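Husteck Neighbors Help Board > Kitchen & Food > Candy and baking

Packing homemade chocolates in a tin without them getting scuffed?

Asked by gilbridge_jo
339 views, 3 replies

Hi all, long-time reader, hardly ever post. I make chocolates as presents every March (my sister, my aunt and two neighbors all have birthdays right on top of each other) and I've finally gotten decent at the chocolate part. What I'm still bad at is the packing part.

I'm using those cute tins with the bears on the lid. I bought a stack of them from Mahmoudi, the little import place in Gilbridge next to the dry cleaner, and I love them, I really do. The trouble is they're shallow. I put each chocolate in a white paper cupcake liner because I had a drawer full of liners and they look nice, but the liners have stiff ruffled sides and they want to spring open and push against each other. So by the time I've got the last one in, the first one has tipped and I'm poking at everything with my fingers, and then there are fingerprints all over the chocolate. I've got tongs too, but I squeeze too hard and leave two little dents.

Couple of other things in case they matter. The chocolates are plain dark cubes, set in a silicone mold, no filling. My kitchen runs warm in the afternoon. Most of these get handed over in person but one tin has to ride in a car for a couple of hours.

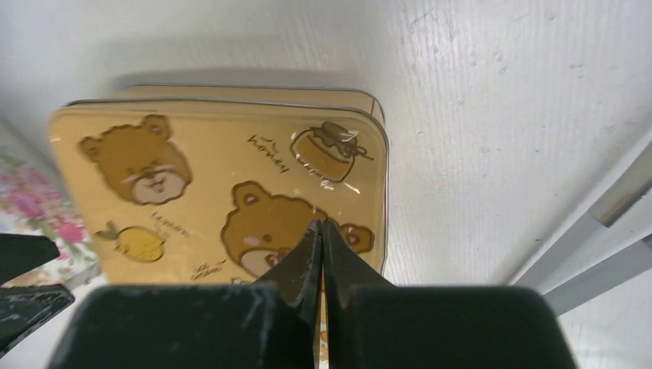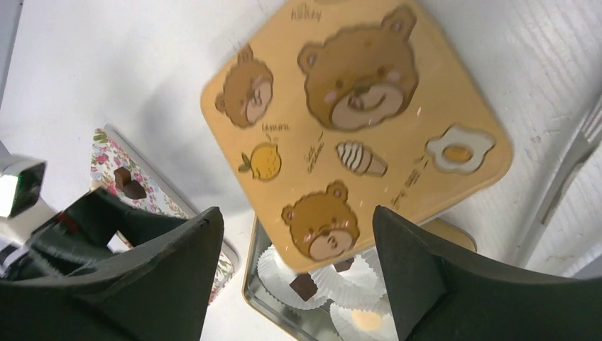
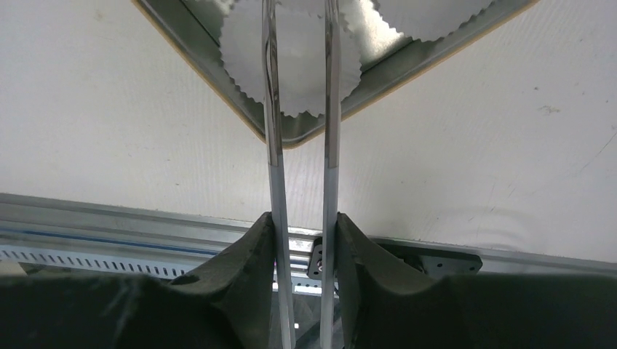 Bear tin with the honey and lemon lid, then the lid partly over the chocolates, then what look like tongs and the white liners.

So my questions I guess are:

Do I put the liner in the tin first and then drop the chocolate in, or load the liners on the counter and lift the whole thing over? I've done both and made a mess both ways.

Is there a trick for the tongs or should I give up and wear gloves?

And should there be something on top, under the lid? I worry about the chocolate touching bare metal, though maybe that's silly. Also does anyone know if you're supposed to wash these tins first? Mine had a sort of tinny smell when I opened them and I wiped them out with a damp cloth and left it at that.

Thanks in advance, I have 11 tins to fill and I'd like to not cry this year!

Reply from Amirhossein Najafi (marked helpful by 30 people)

Liners first, always. Put them all in the empty tin before you open the chocolate container, get them sitting the way you want, and then fill them. If you load them on the counter you have to carry something floppy with something heavy rolling around in it and it's never going to land straight.

For the springy sides: cupcake liners are made for cupcakes, so they're wide for a small chocolate. You can buy candy cups, which are the same idea but smaller, and if you plan on doing this every year I'd get some. For this batch, take a stack of your liners while they're still nested together, push them down over the bottom of a spice jar or a shot glass (whatever is a bit smaller than the liner) and hold them there with a rubber band overnight. They come off with a tighter shape and they keep it pretty well.

Start filling at the corners and work toward the middle. The corner ones have two walls to lean on so they stay up by themselves. If the middle is loose when you're done, crumple a little wax paper and tuck it in the gap.

Tongs: hold them much farther down than feels natural. When your hand is way up at the top you can't feel how hard you're pinching. Pick up a cube by its sides, lower it until it touches the bottom of the liner, then let go. Don't drop it the last half inch, that's what knocks the liner over. Practice on a sugar cube if you have any, same sort of shape, and you'll get the feel of it in five minutes.

Do the packing in the morning. If your kitchen is warm in the afternoon the surface gets soft enough to mark even when the chocolate still looks hard. I pack mine before breakfast with the window open.

On washing: yes, I'd wash them. Warm water, a drop of dish soap, rinse, dry with a towel right away and then leave them open for a few hours. Tins like that can rust at the seams if water sits in there. The smell goes away on its own after a day or so with the lid off.

Reply from tessa_bakes

gloves! cotton ones, not the rubber kind. I got a pack at Gramer in the housewares aisle and never looked back, no prints and you can nudge the cups around. love those bears btw

Reply from oldmillroad

I agree with most of what Amirhossein wrote but I'll disagree about the wax paper in the middle, I've had it slide around in the car and end up on top of everything. I use one more empty liner, folded flat and slipped in sideways.

For the top, cut a square of parchment a little smaller than the lid and lay it over the chocolates. I trace the lid once onto cardboard and use that as my pattern for the whole batch. Round off the corners or they'll stick out and the lid won't seat. I don't think touching the metal would hurt anything on a clean food tin, but the parchment stops the cubes from bouncing.

For the one going in the car, put it on the floor in the back and not on the seat (seats slope, ask me how I know) with a dish towel under it. And don't put it in the fridge beforehand. It'll sweat when it comes out and you get those dull gray patches.

Mahmoudi still has the bear ones? I was there a while back and could only find plain.

Comment from gilbridge_jo

Thank you so much, all of you! Got a stack of liners squashed over a spice jar right now with a hair tie because I couldn't find a rubber band. Will do the parchment too. @oldmillroad yes they had them, bottom shelf at the back past the tea glasses, though I did kind of clean them out, sorry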